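How to Test Whether a Robot Can Handle Your Curtains

I've been writing up household chore tests for Tastville since last May, and the question I get most is still some version of "can it do my house yet?" My answer is always the same: pick one chore, pick it small, and write down what happens. Curtains are my favorite place to start. They look like nothing! You grab, you walk, you let go. Then you watch a machine try it and suddenly you're thinking very hard about what your own thumb does.

So this is the curtain test the way I run it. You'll want a two-finger gripper on an arm, a window with sheers, a notebook, and a free afternoon.

Step 1. Pick the fabric and leave it alone

Don't iron it, don't straighten it, don't pin it back. Hang it the way it normally hangs and let the folds fall where they like.

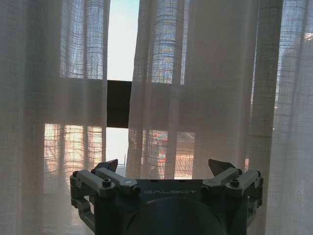
Sheers are harder than heavy drapes, and I'd start with them anyway. Light comes through, the view comes through, and the software has to work out which edges belong to the cloth and which belong to the world. With a loose, gridded weave like this one you get orange roofs glowing right through the fabric, plus a dark window bar crossing the gap between two panels. I can tell what's curtain in half a second. The planner I use (Firkberg, the free version) has gone after a window bar more than once, very confidently.

Step 2. Decide what counts as a grab

Write this down before you start or you'll be generous later, trust me. My rule is that both fingertips close on fabric, the arm moves a hand's width sideways, and the fabric is still there. A pinch that slips is a miss. A pinch that catches two panels is also a miss, even if it looks great.

Step 3. Come in from the side

Head-on approaches push the cloth toward the glass and it just swings away from you. Start with the fingers wide open, aim for the hem of one panel, and get one fingertip behind it before you close. Go slow. Slower than that!

Step 4. Pull, then follow

A curtain slides along its rail, so the arm has to travel with it. If you only pull from one spot, the bottom comes along and the top stays home. I set a waypoint every few inches and keep the pull low and steady.
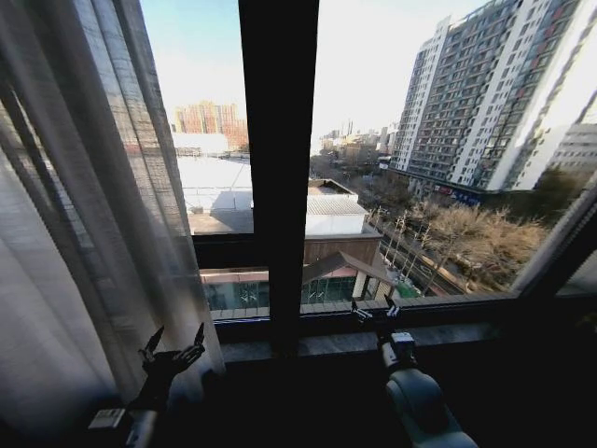 Two grippers at the window, with the curtain on the left and the street outside.

If you have two arms, keep the second one out of the way for your first runs. I know it's tempting. Get clean numbers from one arm first, then try holding the panel with one and gathering with the other.

Step 5. Repeat until you're bored

My last round was 83 tries on one window, and 57 of them counted under the Step 2 rule. Most of the misses were slips. I also tried Tinano's soft fingertip covers partway through and liked them on thin cloth, but I changed the lighting at the same time (dumb), so don't take my word for it.

Can a machine do this chore yet? At my place, sort of, with me standing there and my hand near the stop button. I wouldn't leave one running while I went to the store. Try morning light and late afternoon light separately, and keep two pages in the notebook, one for each.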